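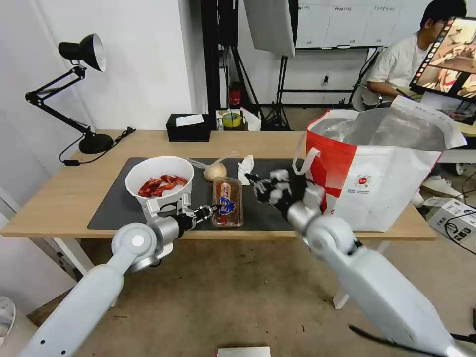
Carnet d'atelier > Préhension > Essais comparatifs

Lundi, reprise à 14 h. Table « repas » : bol d'écrevisses, petit pain, sac isotherme à droite, tapis gris. Le but est de choisir ce qu'on monte au poignet droit pour la campagne Pirihi. À gauche on reste en pince deux doigts dans tous les cas. À droite, soit la main à plusieurs doigts (Mudia), soit la même famille de pince qu'à gauche.

Réglages communs : vitesse articulaire limitée, même contrôleur Nameo, téléopération par Brodie le matin et par moi l'après-midi. Consigne de force à 8 N au départ, descendue à 5 N pour les emballages souples. À 8 N la barquette plastique se déforme et le bord échappe.

Main Mudia :
- prise par-dessus correcte sur le pain, le pouce arrive un peu tard
- film plastique : très pénible, les doigts le poussent avant de fermer
- anse du sac : bien, elle s'enroule autour de l'index et tient
- retard de 254 ms entre gant et doigts, mesuré sur le journal du contrôleur. Trop pour du travail fin. À voir avec Chun-hung, qui pense à un filtre laissé actif dans le pilote. 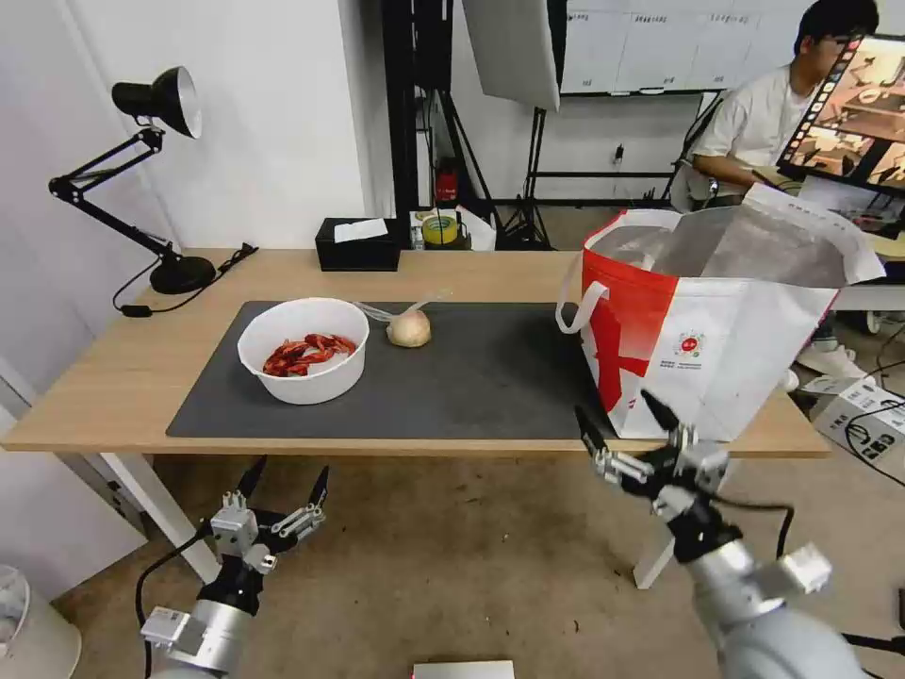

Pince deux doigts des deux côtés : on perd la prise enveloppante mais le geste est plus lisible pour l'opérateur. Le bord du bol se prend bien si on arrive de biais. Pour le sac, il faut viser la base de l'anse, sinon elle tourne entre les bouts de doigts. Câble du poignet droit à regainer, il limite la rotation en fin de course.

Le sac pose un autre souci : la doublure argentée renvoie la lumière du softbox et la caméra de tête surexpose toute la zone. Exposition fixée à la main, gain baissé. Lampe de bureau laissée en place.

Décision provisoire : deux pinces pour la première série de 600 épisodes, main Mudia gardée pour les tâches avec anse. Je remonte la main dès que le retard est réglé.

À faire : refaire le zéro du poignet droit, commander des bouts de doigts plus souples chez Darkport, noter la consigne de force dans l'en-tête des fichiers.

Commentaires

Chun-hung Wei : C'est bien le filtre, fenêtre par défaut beaucoup trop longue. Correctif sur la branche de test, dis-moi ce que tu mesures.

Brodie Paewai : D'accord pour les pinces. Par contre 5 N pour le bol plein, je l'ai senti glisser deux fois ce matin. On pourrait garder 8 N pour le bol et 5 N pour le reste ?

Chun-hung Wei : Possible, la consigne se change par tâche dans Nameo. Je vous prépare les deux profils.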